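My Trisix FAQ: Living With a Three-Wheeled Electric Runabout

Last updated 20th October

I get a lot of messages about the little three-wheeler, mostly the same handful of questions, so I've put my answers on one page. I'm an owner and nothing more. Cocco builds the thing, and if you need an official answer on anything to do with warranty or recalls, go ask them! 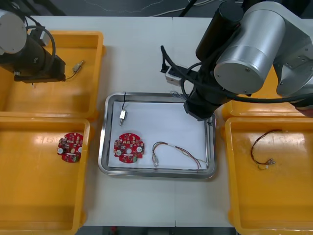
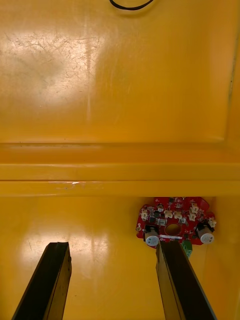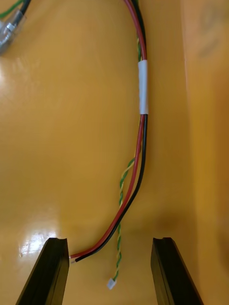
Red circuit board in the first two, wire harness in the third.

Is it a car or a motorcycle?

Where I live it's registered as a motorcycle, even though it has a steering wheel, a roof and a (very small) heater. Your state may see it differently. Call your DMV before you put money down, and write down what they tell you, as I got two different answers from two different windows.

Do I need a helmet?

I don't, thanks to the enclosed cabin. Some states still want one. Again, call.

How far does it really go?

The brochure says 117 miles. I've seen that number on the dash exactly never, but I drive it hard and I live on a hill. In summer I charge every third night and don't think about it. Last December was another story, with the heater running and the headlights on both ways, and I plugged in every evening.

How long does charging take?

Nine hours from flat on a regular garage outlet. I've only run it to flat once (on purpose, in my own street, so I could push it home). Most nights it's full well before I'm up. There's no fast charging on my version. If you're hoping to road trip in one of these, please rent something else.

Can you take it on the highway?

Legally, yes, in my state. I've done it a few times on the stretch between Flasesden and the airport, and it keeps up okay in the right lane. Trucks are the problem. When one goes by you get a shove to the side and then a pull back the other way, and my hands were sore when I got home. Now I take the old road and listen to the radio.

Is it stable with only three wheels?

Two wheels are up front, and the battery is under the seat, so it feels planted. Rain is fine. Snow I'd skip: the back wheel runs right down the middle of the lane, where nobody else's tires have cleared anything!

Will two adults fit?

If they like each other. The passenger sits behind you with their knees on either side of your seat. My sister is tall and lasted as far as the grocery store. Speaking of groceries, I can get three full bags behind the rear seat if I put the bread on top.

What did the deposit cost, and how long was the wait?

I paid $700 to hold my spot and waited most of a year. The deposit came off the final price. I'd read the refund terms very slowly if I were doing it again, mine were on page two in tiny gray type.

Is the Vedum app any good?

It's fine for checking the charge from the couch. It also warms up the cabin before you leave, and I love that more than I expected to. It logs me out every time my phone updates, and the trip history forgets which day it is. I keep a paper notebook in the door pocket for mileage.

What's gone wrong so far?

One squeaky wiper, one door seal that let go in the first heat wave, and a turn signal that clicked at double speed until the bulb was swapped. The seal was covered. The wiper I fixed myself with a new blade from the auto parts store.

Who insures it?

I got turned down twice online and then got a decent quote over the phone from a company that already covers motorcycles. Have the registration class in front of you when you call, it's the first thing they ask.

Can I come see yours?

Sure, if you're near Flasesden. I'm usually parked by the library on market mornings, and you're welcome to sit in it. Please mind the door seal.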